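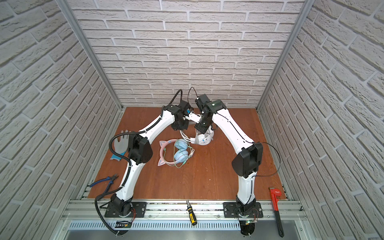 Issue 6, page 98

Papering a Three-Sided Work Surround
by Samira Fakhoury

Brick-pattern wallpaper is a cheap way to finish the walls around a work table. It is also easy to get wrong at the corners, where the mortar lines have to meet. The steps below are for a surround with a back wall and two side walls that angle in toward the table. They work the same way for a plain square one.

What you need

Wallpaper in a pale gray-white brick pattern, all from the same batch
Paste suited to the paper
Smoothing brush and seam roller
Level, pencil and long straightedge
Utility knife with fresh blades
200 grit sandpaper
Damp sponge and a bucket

Prepare the panels

Take the panels down if you can and lay them flat. Fill any screw holes, let the filler dry, and sand with the 200 grit. Wipe off the dust. Bare board should be primed and left overnight, or it will pull the water out of the paste and the edges will lift.

If the panels have to stay up, cover the tabletop first. Paste dries cloudy on finished wood and is a nuisance to get off. Mask any aluminum posts too.

Hang the back wall first

Draw a level line across the back panel at the height of one mortar line. Go by the level and ignore the tabletop, which may be slightly out. Hang the first strip in the center and work outward. Brush from the middle of the strip to the edges, and roll the seams lightly. Pressing hard flattens the texture on embossed paper and leaves a shiny track.

Turn the corners

Don't wrap a full strip around the corner. Cut it so that two inches carry over onto the side wall, then hang a fresh strip on top, lined up by the mortar. Carry your level line onto the side wall before you paste. On an angled wall the bricks will look slanted from the front even when they are level — check them with the level and leave them alone.

Where a post runs along the corner, trim the paper against the metal. Change the blade often. A dull one tears wet paper.

Finish up

Sponge off the extra paste while it is still wet and leave the room closed until morning. Small bubbles usually flatten as the paper dries. Slit any that remain and work in a little paste with a fine brush.

Keep the offcuts. Hafþór Hafstein patched a scuffed corner in his Itimstead workshop with a single brick, cut out along the mortar lines and pasted over the damage.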